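Torque screwdriver settings for terminal blocks
Posted in February by dinrail_dave

Rewiring a control cabinet at the Butdale pump station. It has 200 screw terminals, all Tomano, mixed sizes.

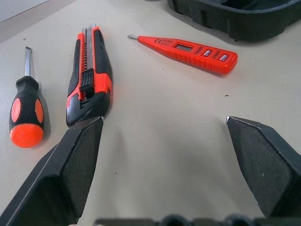

The existing terminations were done by feel, and on the first strip I checked, 15 screws moved before the driver clicked. The question is whether to retorque everything or only the circuits carrying real load. Fine stranded wire throughout, no ferrules.

ohmsley – 7:40 am
Retorque everything. Mixed tightness on one strip is how you get a warm terminal next to a cold one and spend a day chasing the wrong fault.

crimp_or_die
Disagree. Stranded copper under a screw relaxes after the first tightening. If you put full torque on it again each visit, you keep flattening the strands until some break. Check with a thermal camera under load and leave the cool ones alone.

ohmsley
That applies to repeat visits. These were never set to a value in the first place, so one pass to spec is the initial tightening.

dinrail_dave
The sheet in the door gives one torque for the whole panel, but the terminals are three sizes. I don't trust it.

wannasri_panels
Go by the marking on the terminal, or the maker's sheet for that size. A door sheet is usually copied from the last job. We had one at the Wannasri shop that listed a value for lugs against the signal terminals, and it stripped 100 of them.

crimp_or_die
Also, when was the driver last checked? Ours goes out every 2,000 clicks. Wind it back to the lowest setting before it goes in the case.

tulmont_sparky
At Tulmont we cut back and fit ferrules on anything that gets opened. Slower, but the torque holds – and there are no stray strands to argue over.

ohmsley
Ferrules on every signal wire is a lot of labor for a pump panel.

tulmont_sparky
Only the ones you open. Leave the rest.

dinrail_dave – 4:15 pm
Going with one pass to the maker's values, ferrules on the motor circuits, thermal check under load afterward. Still need the sheet for the smallest size if anyone has it.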